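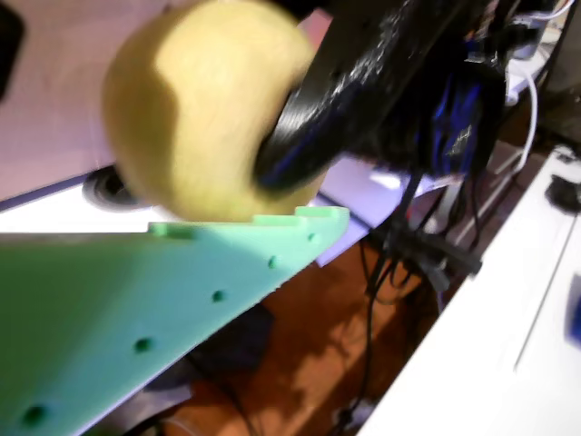
*Gelb über Grün, 2022-04-02*

Halina Tokarz kam kurz nach vier in die Werkstatt. Savvas hatte Tee gekocht und den Brief von Wukar noch nicht geöffnet.

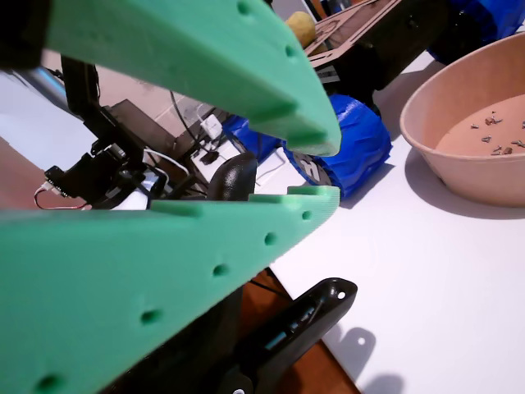

Er wollte den Tisch im Oktober verkaufen, sagte er. Halina hörte zu und zog den Mantel nicht aus. Neben dem Wagen mit den blauen Rädern stand die Pappschale mit den Schrauben. Sie fragte, wem er den Wagen geben wolle.
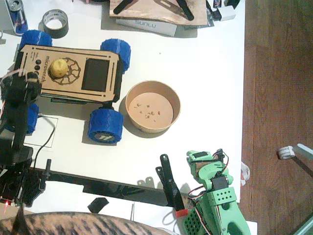 Ihre Schwester hatte zwei Kinder, daran dachte sie. Savvas wollte lieber über die Miete reden. Auf der Holzplatte lag das gelbe Ding, mitten im eingravierten Kreis, und sie sah beim Reden nur noch dorthin.
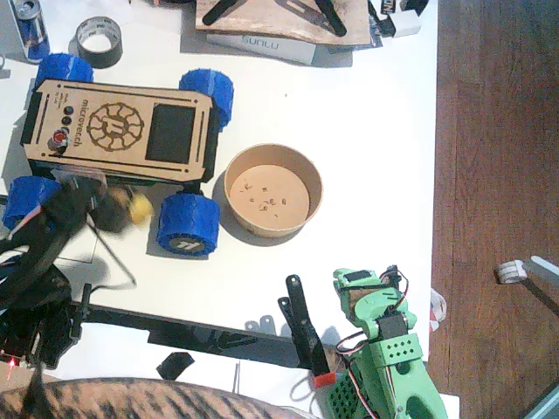

»Gib ihn den Kindern«, sagte sie. Savvas nahm den Brief und ging damit ans Fenster.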